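Ticket 3206 – right arm drops out when the plug task starts
Homport shared workshop, bench build "Irlow" 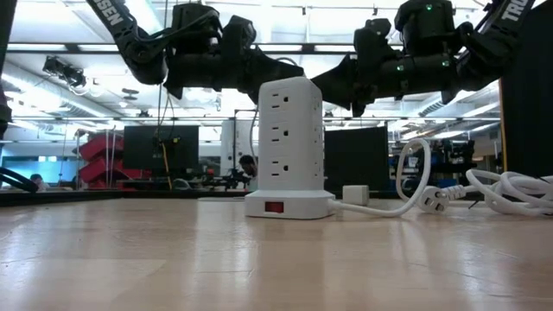

Last changed: 2026-04-28

Status: open, waiting on parts

Problem: both arms home correctly, then the right one stops answering partway through its move to the tower power strip. The left arm carries on. Log gives error 191 (bus timeout), always from the wrist end. Green lights on the right arm's servo housings stay lit, so I don't think it is losing power.

Tried so far:
Swapped the two arms over at the controller. Fault stayed with the right arm.
Reseated every connector from the base to the gripper. No change.
Lowered the bus speed in Akolgo. It ran for about 2 minutes longer, then the same error.
Ran the arm with the gripper unplugged. No fault in 2 full runs.

That points to the gripper cable or the gripper itself. The cable loops between the joints and pulls tight when the wrist turns in towards the tower. It was last replaced in September.

Next: fit the longer cable from Eltuvport and leave more slack at the wrist. Please keep the tower and the white cord where they are on the table – the start positions are saved against them. Don't update Akolgo on this bench until the ticket is closed.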